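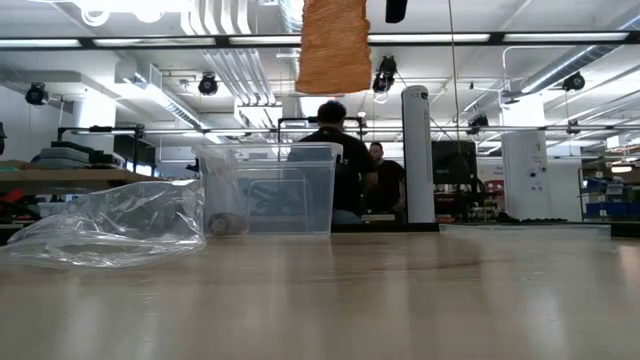 Print | E-mail

4.2 What diners did with the menu photos

I went into this part of the study expecting the photos to do most of the work. We'd spent all of February reprinting menus for the cafes in Nustby and Clastach, and I'd gotten pretty attached to the new pictures (especially the bean soup, which I still think is the best shot we used). So it was a bit of a surprise to sit there at lunch and watch people flip straight past them to the prices.

The setup was simple enough. Each of the three cafes ran the plain text menu first, then the one with photos, and we asked 60 diners to talk to us after they'd ordered. The Ostermann cafe was the busiest by a mile and also the hardest to work in, as the tables are tiny and the menu has to share space with the napkins, the salt and somebody's elbow. I kept the interviews to 15 minutes. Some people would happily have gone on all afternoon!

What came up again and again was size. People looked at a photo to figure out how much food they'd get, and they were good at it when there was a fork or a slice of bread next to the bowl. Take the fork away and the guesses went all over the place. One diner at Clastach told me the lentil salad looked like "a side dish for a mouse," and then couldn't finish it. She wasn't angry, just puzzled, and she said she'd have ordered it long ago if she'd known.

Color mattered too, though I'm less sure what to make of it. The stew photo was printed a touch too warm at Nustby, so the gravy came out almost orange, and several people asked if it was spicy. Same file, same printer, a different batch of paper. I'd love to say we planned that, but we didn't, and I've left the stew out of the comparison in Table 2 for that reason. Anyone repeating this should print every menu in one go and keep a spare set.

Then there's the takeout side, which I hadn't meant to cover at all. The Nustby cafe sells a lot of its food to go, and those diners had a completely different set of worries. They wanted to know what the meal would look like at home, in whatever it came in. A pretty plate told them very little. Clear plastic was the thing they talked about most, and opinions split right down the middle: some liked being able to check the food before paying, others said anything looks sad through a plastic wall. I don't have enough interviews to push that any further.

I should say something about Plollemov, the sorting tool we used for the interview notes. It grouped comments by topic, and I went back over every group by hand because it kept putting "rich" (as in sauce) in with the remarks on price. Once those were moved, three topics were left with enough comments to be worth counting: portion size, color, and whether the dish looked homemade.

That last one is the trickiest. "Homemade" was praise from nearly everyone who used it, but they pointed at very different things when I asked what they meant. A ragged pie crust. A chipped bowl. Steam, in one case, on a photo of cold noodles. I come back to this in Section 4.3, where the same word turns up in the kitchen staff's answers and means something else again.

Print | E-mail

Figure 3. Clear plastic bin and crumpled clear bag on a wood-grain tabletop.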